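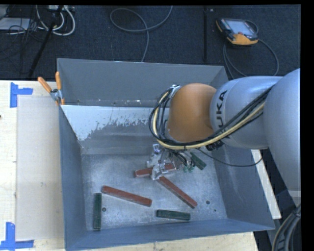
skyrme_bins
We're at 3,889 grasp attempts for the Garnau picker and the success curve has gone flat as a pancake. Same routine every time: dump the bars, let the arm pick, log it, repeat. The red and dark green ones get mixed in together, and I'm starting to think six bars in a bin that size is too easy. Do I pile in more or keep going?

randel42
More bars. With that much bare floor between them, it's learning to pick up pens off a desk.

Siiri Lepik
Disagree. Pull the failures first. We had 293 and 60 of them were labeled wrong - by me, mostly after lunch.

randel42
So fix lunch.

skyrme_bins
Checked 13 failures. Four were successes. I don't want to talk about it.

Berwyn Beddoe
What do you do about bars up against the wall? Ours at Kisitz hated those.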